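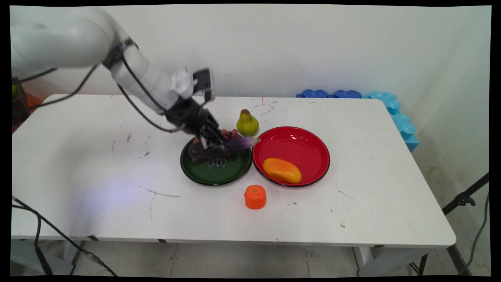

Sondamier puts a robot arm on the fruit and veg plating bench, and here's how it's going

Mirnness, July 24, 2018

I'm Quentin Charpentier, I look after the plating room at Sondamier, and I was asked to write this release myself because I'm the one who has to work next to the thing. So please forgive the lack of polish!

From this month we're working with Stesus, who build picking arms, to take some of the dull reaching and lifting out of our day. We make up display plates and tasting trays for hotels and canteens. On a busy day 400 plates go out of the door, and until now every grape and every pear on them was put there by one of us, standing up, leaning over, all shift long. My shoulders could tell you all about it.

The arm is learning on a practice table before it goes anywhere near a customer's order. We give it a green plate and a red plate and a handful of fruit and veg shapes – grapes, a pear, an aubergine, something like a mango – and it has to pick things up and set them where they belong. The aubergine is my favourite to watch. It's long and narrow, the grapes are an awkward bunch, and when the two share a plate the arm has to mind one while it goes for the other.

What changes for the team

No jobs are going, and I wouldn't have put my name to this if they were. There are 80 of us at Sondamier and there will be 80 of us when the arm goes live. What does change is who does what. At the moment three people on each shift do nothing but place fruit. Once the arm is ready, two of them will move to menu planning and checking, with paid training from Stesus, and the third will run the arm. We'll swap the roles round so that everyone who wants a go gets one.

I'll admit I wasn't keen to begin with. I'd pictured something big and noisy behind a fence, and a lot of new rules on the wall. Then the Stesus people spent an afternoon with us asking which jobs we hated most, and they wrote down what we said, and a good deal of it ended up in the plan. The night shift asked for a slower speed when someone is close by and they got it. I asked for a stop button I could reach with either hand, and I got that too.

How we test it

We use the plates with the curly white lettering because they're shiny and patterned, and our customers love a shiny patterned plate. It's a fair bit harder to judge a grape on one of those than on plain white. We lay the grapes down one side, stand the aubergine up in the middle, and let the gripper come in close.

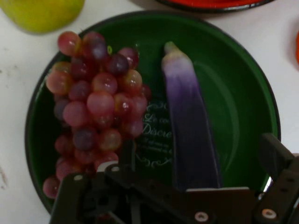

What happens next

The practice table stays in use through the summer. After that the arm moves to our Royer line, which does the tasting trays, and we'll run it alongside the usual crew before we change a single rota. If it isn't good enough it goes back to practising, and we carry on by hand as we always have.

Trade press and local papers are welcome to come and see it, and so are other kitchens thinking about doing the same. Ask for me at the Sondamier front desk in Mirnness and I'll come down and fetch you. Flat shoes, please – it's a tiled floor.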